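Bowls first, everything else after

2023-11-16

I have been sorting out the kitchen things at last and I'm so pleased with how it's going! When I moved to Ellport in May I just shoved every dish I own into whichever cupboard was closest, and I've been digging around for a decent bowl ever since.

So now everything comes out onto the counter, one shelf at a time, and only the pieces I really use go back in. The lavender bowl was never in any danger. I love that color, somewhere between pink and purple, and I love a big bowl in general – popcorn, salad, bread dough, it all goes in there.

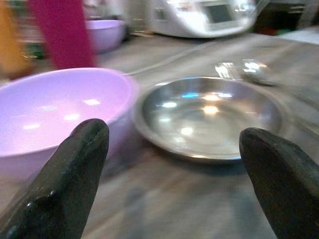
My other favorites are the plain stainless steel dishes. I grew up with glass and china, so I came to steel late, and I'm a total convert. They stack, they don't mind being dropped (I've tested this a lot), and they look so bright after a good rinse. I paid 44 dollars for a mixed box of them at the Jellside flea market and would do it again tomorrow.

Spoons are the next project. I want them in the drawer right by the stove, handles toward me, so I can grab one while the soup is trying to boil over. The big serving pieces can live in the tall Nandar jar on the windowsill.

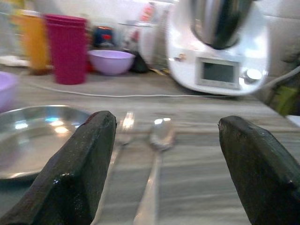 Shiny steel on the streaky gray counter – my favorite combination.

I still have 2 cupboards to go, including the scary one over the fridge with the cake pans. If anyone has a good way of storing lids, please tell me in the comments! Mine slide out every time I open the door.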